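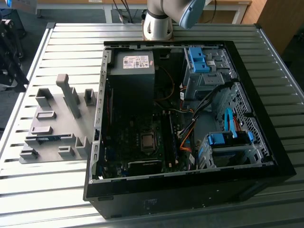 To: Morven Strachan
From: Anika Hutchins
Re: Skenwood voter sign-up drive, second report
2000-11-25

Hi Morven,

Well, the election is behind us (sort of, if you've had the TV on at all this month) and I finally have a quiet Saturday to write up how we spent your money. Sorry this is a week past when I said you'd get it. I slept for most of that week!

The big number first. We signed up 484 new voters in Skenwood between April and the registration deadline. Our goal in the grant application was 350, so I'm pretty thrilled, and I'd like it on record that Torquil bet me lunch we'd never get past 300. He still hasn't paid up.

Most of those came from the tables outside the Prosser Street market. I'd figured the college would be our best spot and it really wasn't. Students were friendly and took the candy, but a lot of them were already registered back home and wanted to stay that way. The market was different. People had just moved, or changed their name, or hadn't voted since they were 20 and figured they'd been dropped from the rolls. Mulugeta ran that table nearly every weekend and he's the reason it worked. He talks to everybody. I once clocked him at half an hour with a man who had already registered and just wanted to argue about the school bond.

We also held two candidate nights at the Bastix Hall. The first was for the county seats and it was packed, folks standing along the back wall. The second was for the water board and I won't lie to you, it was thin. Two of the candidates canceled that afternoon, and the ones who came mostly agreed with each other. If we do it again I'd put the water board on the same night as the county people and keep it to one long evening.

The Flurar neighborhood is where we fell short. We'd promised to knock on every door east of the tracks and we got through maybe half. Lech Wilczyńska had the walk lists and had planned it all out street by street, but the lists we got from the county were old, with whole blocks of apartments missing, and we burned three weekends fixing them by hand. The corrected lists are good now and Lech has a copy for the county clerk, if the clerk wants it. We'd like to start there in the spring, ahead of the school board race.

On money: we have $2,000 left out of the printing line. The union shop gave us a better price on the door hangers than we'd budgeted, and we skipped the second mailing when the sample ballots came out late. I'd love to carry that over to the spring walks, mostly for printing and some gas money. Is that something you can okay yourself or does it have to go to your board? I can write it up more formally if you need it, just tell me what form.

Receipts are in the envelope with the paper copy. There's one missing for folding chairs, and Torquil swears it's in his truck.

Call me any evening after seven.

Anika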